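Keeping a Home Work Log and Paper File Between Jobs
Household Paperwork Tips, updated August 3, 2022 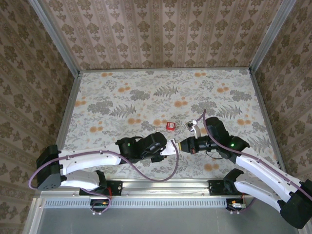 How long should you keep pay stubs after a job ends?

Keep the last full year of them until your tax return for that year is filed and settled, then keep the final stub on its own. The final one shows year-to-date totals, which is what most people get asked for later. If you were laid off partway through a year, hold on to that whole year's stubs until any benefit claim is closed.

The rest of this page covers setting up the file itself. It takes an evening and a kitchen table.

What you need

One accordion folder or a small file box
2 pens, one of them a color you don't normally use
A cheap spiral notebook for the log
A stapler
Large envelopes for anything odd-sized

Setting up the folder

Label the sections before you put any paper in. Mine are Pay, Separation, Benefits, Applications, Health Coverage, and Bills on Hold. Put the newest sheet at the front of each section. Write the date you received a letter in the top right corner in the odd-colored pen. Letters often carry a print date several days earlier, and appeal deadlines may run from one or the other – read the notice to see which.

Staple envelopes to the back of anything that came by certified mail.

The work log

Give each application one line: date, employer, job title, how you applied, and what came back. Leave the last column wide. Mine has entries like "Brerkport warehouse, nights, form on website, no reply" and "Stasiv, front desk, called back, wants references." That is enough. Many state unemployment offices ask for a list of job contacts, and some check it months afterward, so write the line the same day you apply.

If you apply on a website, save the confirmation screen as a file or print it. Name the file with the employer first, then the date.

I tried keeping the log in Kirotell for a while and went back to the notebook. The app was fine on the phone but printed badly, with the job titles chopped off at the margin.

Stretching the last paycheck

Write down every bill with its due date on a single sheet and tape it inside a cabinet door. Call the lenders and utilities before you miss a payment. Ask what hardship plan they have, get the terms in writing, and file the letter under Bills on Hold.

My own sheet came to 2,000 dollars a month at the start. Dropping a storage unit saved 115, and changing the phone plan and one insurance deductible took off another 111. Groceries came down more slowly.

Check for yearly charges too. Mine all seemed to land in December.

Storing it

A closet shelf is better than a basement or garage. If the basement is all you have, use a plastic bin with a tight lid and keep it off the floor. I use a Fodus bin, the flat kind, but any bin that fits letter-size folders lying down will do.

Keep Social Security cards and birth certificates somewhere else, preferably locked.

Once you are working again, go through the folder and shred duplicates. Keep the separation letter, the benefit decisions, and any year-end tax forms for unemployment payments – those payments are generally taxable on the federal return.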